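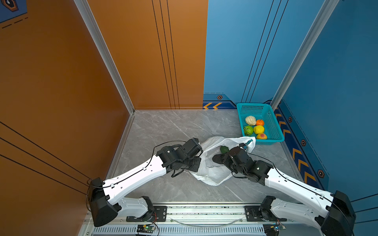
*Page last changed: 03/07/2026*

Nkechi Nwosu has been cooking Sunday soup for her neighbors in Skatmont for five years now, and she still writes the shopping list on the back of an envelope. "I tried the phone," she tells me, pouring us both more tea, "but then my hands are all over flour, and where's the phone?"

She buys most of it at Moditz, early, before the good greens go. "You have to pick up every onion - my mother would send me back if one was soft!" Her budget is 300 a month, and over the winter she went a little past it (squash, mostly, she can't resist a squash).

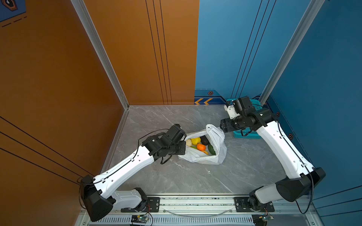 *A bag of mixed produce.*

What does she cook when she's tired? She laughs for a good long while at that. "Beans on toast, with pepper. Then I go to bed." In July she hopes to try her aunt's okra soup on the whole street, if she can get the recipe out of her.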